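Zallport Opens Orders for Cluno Hand-Held Gripper Kit

WURSTEAD, 2022-06-30 – Zallport today opened orders for Cluno, a hand-held gripper kit for recording household tasks as training material for robots. The kit is made for labs and robot builders that need large amounts of handling data and do not want to tie up a robot to get it.

Each kit contains two grippers, a charging dock, a carry case and a license for the Iwasaki recording software. The operator holds one gripper in each hand and does the job at normal speed. Video from the gripper is stored with finger position and can be exported in 3 common formats.

Cluno has been in trial use at the company's Wurstead site since January. Operators there have recorded 3000 sessions, most of them with cloth, which remains one of the harder materials for robots to handle. Recording takes place on the open floor, with other work going on nearby.

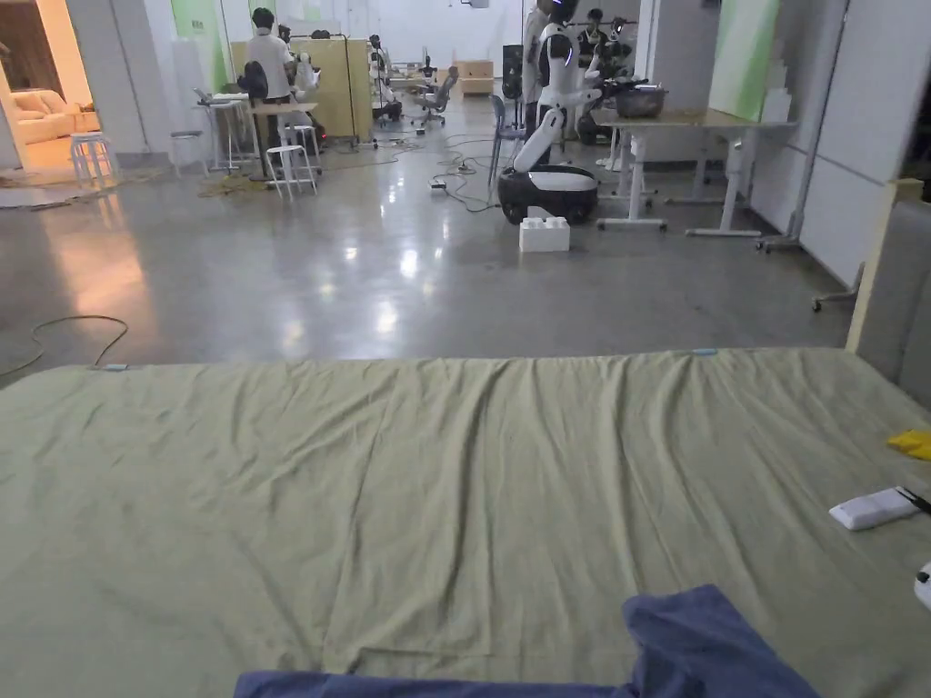
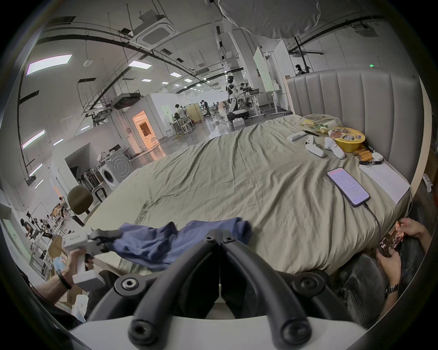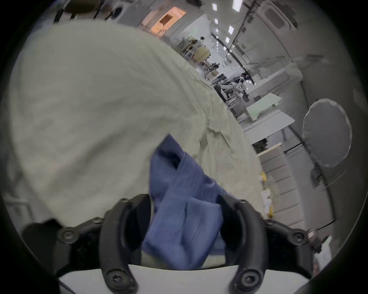
Cloth handling with the gripper on a bed covered in a green sheet.

Finger pads are sold separately and can be changed without tools. A battery charge lasts 89 minutes of recording – longer if live preview is turned off.

Orders placed now will ship within 15 working days. Existing Iwasaki license holders can buy the grippers alone at a reduced price. Repairs and spare parts are handled from Wurstead.

Press and sales inquiries should be sent through the contact form on the Zallport website.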